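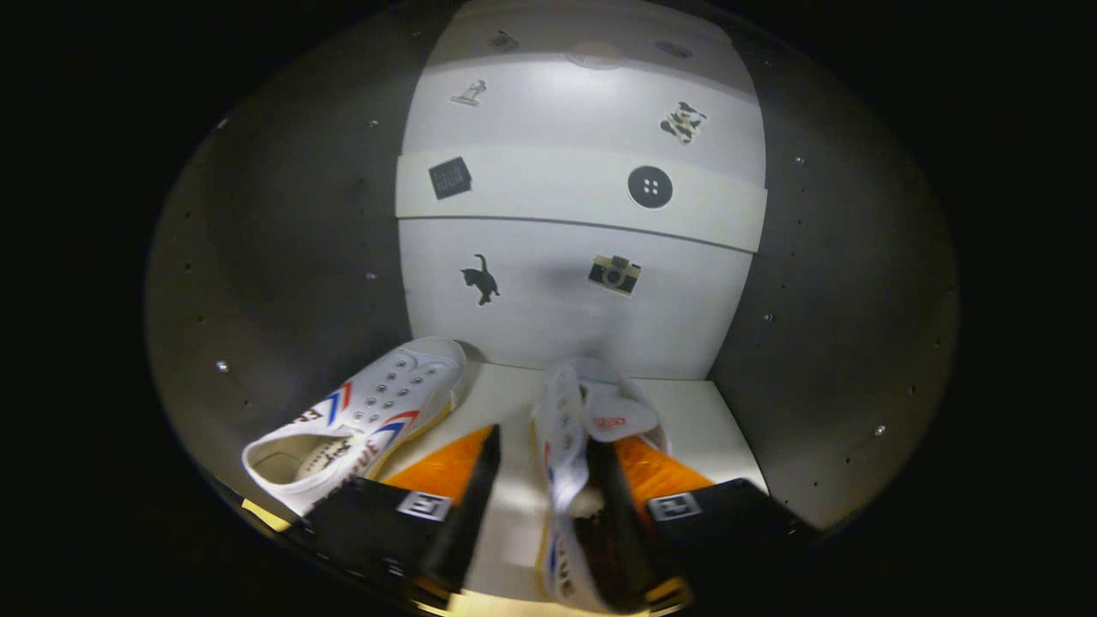

Modupe Obi wrote in to ask whether canvas shoes should be laid on their side or stood upright in a display box, and whether a ceiling light alone is enough for them. 

Small display enclosures, canvas footwear
Notes by Ibrahim Effiong, Gurosico workshop, September

The page covers one enclosure type with curved side walls, matte gray, and a white rear panel. Footwear is the usual content. Stickers on the rear panel are changed with each layout.

Position. A canvas sneaker on its side shows the eyelets, the side stripes and the insole print together. Upright, the insole is lost below eye level. For low-cut pairs we lay the left shoe first and set the right one against it. High tops are stood up.

Light. One round fixture at the top center. The upper part of the rear panel comes out brightest and the lower corners a little darker. With a white shoe on a cream floor the contrast is low -- colored stripes help. Our fixture is a Drirnell rated at 200 lumens. The previous one, a Pranska, had the same rating and a narrower beam.

Rear panel. White, with a horizontal ledge across the middle. Six stickers in this layout: statue-like figure and spotted animal in the upper section, grid-patterned square and round four-hole button on the ledge, cat and vintage camera in the lower section. The square is tilted. Dark shapes read well at a distance; the small gray figure is weaker and would do better one size up.

Floor. Pale cream. Scuffs from rubber soles come off with a damp cloth. Solvent cleaners dull the finish.

Walls. Screw holes are left open between layouts so that brackets can go back in the same positions. Cuypers supplies a matching gray plug, part 187, for permanent installations. Sold in bags of 200.

Replies to sizing questions are sent in the afternoon. Include the outside length of the shoe -- the size on the label is not enough.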